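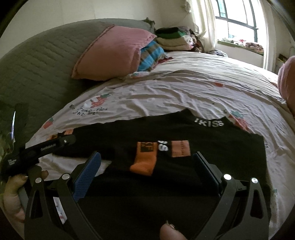 January 14, 2024
Subject: Re: Plultero hand-held gripper, loan unit

> We have the option on 2 Plultero units from Winby at the kit price.
> Before I put the order in: do the pads hold thin knit, and is the
> linkage stiff enough for clothes? The Baran tool we used in June
> slipped on anything lighter than denim.

Replying to the list, as Moruvville asked for the same information.

Pads. The blue pads have a fine grid texture. On cotton jersey they pick up a single layer if the fingers come down nearly flat and close slowly. Closed fast, they push a ridge of cloth ahead of them and catch the sheet underneath as well. Printed areas on shirts are slicker than bare knit, so grasp beside the lettering. Quilted bedding is no trouble.

Linkage. Left and right arms mirror each other and run on pivot bolts. After 60 folds one bolt on our unit had backed out a quarter turn. Thread locker fixed it. Check the bolts before each session until Winby ships them treated. I measured no side play at the fingertips worth reporting.

Opening. Wide enough to straddle a folded sleeve or a collar. A shirt laid flat has to be taken by an edge or a pinch. Dark cloth on a pale sheet gives a clean outline in the recordings. Black on dark bedding does not, and I dropped those runs.

Handle. Fine for short sets. My thumb got sore in the longer ones. The Baran grip is better here.

Spares. Pads are part 401 and are sold in pairs. Winby says the current pad will be stocked through 2026. I have that by phone only and would want it in writing.

I would take both units. Still open: pad wear on towels, and whether the kit price includes the wrist strap.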